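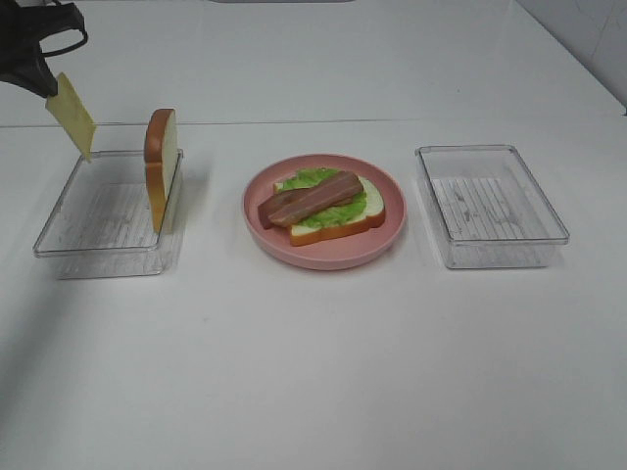

Do you need a solicitor to make a will?

Legally you don't, so long as it's in writing, you're over 18, and two people who aren't getting anything from it watch you sign and then sign it themselves. I still think most of us should pay for one, and I'm going to bang on about it for a bit, so get yourself a cup of tea.

I should say I'm not a lawyer. I'm a bookkeeper who got roped in as executor for an old family friend, and I went into it thinking solicitors were for people with country houses. He'd written his own will, bless him, on a form he bought in a newsagent's. Neat handwriting, signed at the bottom, all very proper. One of the witnesses was his niece, and he'd left her £3,000. You can probably see where this is going (I couldn't!). The will itself stood up fine, but a witness can't normally take a gift under the will she's witnessed, so the money he wanted her to have went back in the pot and off to a cousin in Palacios whom he hadn't spoken to in years.

She was very good about it. I was not. I rang Dayana Trujillo, a solicitor in Etton with an office over the bakery, and asked her more or less to make it go away. She couldn't, at least not without everybody who'd benefited agreeing to give some of it up, and the cousin wasn't in an agreeing mood. What she did do was explain it to me in words I understood, and she charged me for one hour when I'm fairly sure I'd had nearer 2.

Now, I know the argument on the other side, my own brother makes it every Christmas. Solicitors are dear, the forms are cheap, and if you've got one house, one spouse and no quarrels then what on earth are you paying for? And he's got a point about the quarrels. If everything you own is going to one person and everybody's happy with that, a form filled in carefully will very likely do the job. I've read plenty of the online ones since and some are decent. Pultik, the one he used, asks sensible questions and nags you about witnesses, which would have saved us all a lot of grief.

But how many families are that tidy? Mine isn't. There's a second marriage, a stepson, a half share in a lock-up garage in Konby, and an aunt who has lent people money and written none of it down. A form asks you what you want. Somebody like Dayana asks what happens if your wife goes first, or if the house has been sold by then, or if the stepson (who you think of as your son, and who the law of intestacy very much doesn't) isn't named anywhere. I'd never have thought to ask myself any of those.

Where I do get cross with the profession is the pricing. I rang round before doing my own will and it was like buying a carpet. One firm wanted £2,000 for what sounded to me like four pages, another wouldn't give me a figure at all until I'd come in, and a third quoted quite a reasonable sum and then mentioned that storing the thing would be £50 a year. For a drawer! Put the prices on the website, please, all of them, including the drawer. People aren't scared of the law half as much as they're scared of the bill.

My friend Anwara Rathnayake thinks I've gone soft and that they should teach will-writing in schools. I'd be all for it. Until then I'd say ring three firms, ask for a fixed fee in writing, and ask who'll be doing the work. Mine's done now, and Dayana's receptionist and a trainee were the witnesses. I'm not leaving either of them a penny.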